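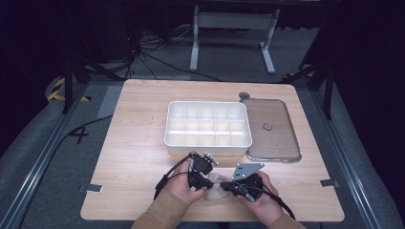 Prüfliste Kleinteilelager und Sortierplätze, Werkstatthaus Plenberg
Rundgang März, mit Anmerkungen

Vorab: Die Liste stammt in ihrer Grundform von Clanora und wurde für eine Halle geschrieben, die größer und vor allem neuer ist als unsere. Ich habe die Punkte trotzdem in der vorgegebenen Reihenfolge abgearbeitet. Wo ein »i. O.« steht, heißt das: am Tag der Begehung in Ordnung. Mehr gibt ein Häkchen nicht her.

1. Verkehrswege

1.1 Gänge zwischen den Regalen frei – i. O.
Anmerkung: Frei waren sie um 9 Uhr. Nach der Anlieferung am Mittag standen Paletten im Hauptgang, angeblich nur kurz. Das hörte ich im Herbst auch schon. Bitte eine Abstellfläche markieren und dann auch benutzen.

1.2 Bodenbelag ohne Stolperstellen – Mangel
Anmerkung: Die Schwelle zum Altbau (Baujahr 1838, wie jeder Besucher ungefragt erfährt) steht weiterhin vor. Das gelbschwarze Band darauf ist neu, die Schwelle nicht niedriger. Eine Rampe wurde zugesagt, einen Termin konnte man mir nicht nennen.

1.3 Notausgang von innen ohne Schlüssel zu öffnen – i. O.
Anmerkung: Selbst ausprobiert. Die Tür klemmt im unteren Drittel und braucht einen Stoß mit der Schulter. Wer den nicht geben kann, steht davor. Nachstellen lassen.

2. Regale und Fächer

2.1 Traglastschilder vorhanden und lesbar – teilweise
Anmerkung: In Reihe C fehlen sie. Die Auskunft »da kommt sowieso nichts Schweres rein« passt schlecht zu den Kartons mit Ankerbolzen im zweiten Boden.

2.2 Regale gegen Kippen gesichert – i. O.
Anmerkung: Wandanker sind vorhanden. Ob sie im alten Mauerwerk halten, kann ich von außen nicht beurteilen. Ein Nachweis liegt nicht vor, es liegt nur eine Rechnung von Fagundes vor, und die sagt etwas über den Preis.

2.3 Schwere Teile unten, leichte oben – Mangel
Anmerkung: Schwerster Karton im obersten Boden. Vor Ort umgeräumt.

3. Sortierkästen und Facheinsätze

3.1 Kästen ohne Risse und scharfe Kanten – i. O. mit Ausnahme
Anmerkung: Zwei Kästen mit gesprungener Trennwand aussortiert. Klebeband gilt nicht als Reparatur.

3.2 Deckel vorhanden und passend – Mangel
Anmerkung: Der ewige Punkt. Laut Inventar gibt es 237 Kästen. Für wie viele davon ein Deckel existiert, der auch schließt, geht aus keiner Aufstellung hervor. Deckel liegen neben, unter und hinter den Kästen. Ein Kasten ohne Deckel kommt nicht in die oberen Böden, auch nicht leer.

3.3 Inhalt von außen erkennbar – teilweise
Anmerkung: Durchsichtige Deckel helfen, solange sie nicht verkratzt sind. Das Farbsystem von Jindton halte ich für überschätzt. Es setzt voraus, dass alle dieselbe Farbtafel im Kopf haben, und die Tafel an der Tür ist inzwischen ausgeblichen. Ein Etikett mit Größe und Gewinde wäre billiger gewesen.

3.4 Keine Vermischung von Festigkeitsklassen – Mangel
Anmerkung: Ein Fach mit gemischten Schrauben gefunden, gleiche Länge, verschiedene Kopfprägung. Der Inhalt wurde gesperrt. Wer das nachsortiert, bitte nur mit Blick auf die Prägung.

3.5 Leere Fächer sauber und ohne Späne – i. O.

4. Arbeitstische

4.1 Tischplatte eben, ohne Splitter – i. O.
Anmerkung: Tisch 4 wackelt. Das untergelegte Stück Pappe habe ich entfernt. Fuß einstellen, dafür ist das Gewinde da.

4.2 Beleuchtung ausreichend – teilweise
Anmerkung: Gemessen wurde wieder nicht, das Messgerät war »verliehen«. Am Fensterplatz mag es vormittags reichen. Am hinteren Tisch konnte ich das Etikett einer Dose nur lesen, wenn ich mich damit umdrehte. Bis eine Messung vorliegt, bleibt der Punkt offen.

4.3 Sitzhöhe einstellbar – i. O.
Anmerkung: Einstellbar ja, eingestellt wohl selten. Die Hebel sind sehr schwergängig.

4.4 Keine Speisen und Getränke am Sortierplatz – Mangel
Anmerkung: Kaffeebecher neben offener Dose mit Kontaktfett. Dazu schreibe ich nichts weiter.

5. Brandschutz und Erste Hilfe

5.1 Feuerlöscher geprüft und zugänglich – teilweise
Anmerkung: Prüfplakette gültig. Davor stand ein Rollwagen.

5.2 Verbandkasten vollständig – Mangel
Anmerkung: Pflaster fehlen, Handschuhe abgelaufen. Das Verbandbuch endet mit Eintrag 53, und der ist alt. Dass sich seither an den Blechkanten niemand geschnitten haben soll, glaube ich bei dem Pflasterverbrauch nicht. Kleine Verletzungen bitte eintragen.

5.3 Unterweisung dokumentiert – i. O. nach Aktenlage
Anmerkung: 40 Unterschriften auf der Liste, etliche mit demselben Stift und in derselben Schräglage. Ich nehme das zur Kenntnis.

6. Ergebnis

Betrieb kann weiterlaufen. Vor der nächsten Begehung sind zu erledigen: 1.2, 2.1, 3.2, 3.4, 5.2. Die Schwelle und die Deckel stehen zum wiederholten Mal auf dieser Liste – eine Erledigt-Meldung per Mail reicht mir dafür nicht mehr, ich sehe mir beides vor Ort an.

Offen auf Seiten Clanora: Punkt 4.2 der Vorlage nennt keinen Messwert und keine Messhöhe. Um Ergänzung wurde gebeten.

Werkstatthaus Plenberg | Kontakt | Impressum | © Alle Rechte vorbehalten | Nach oben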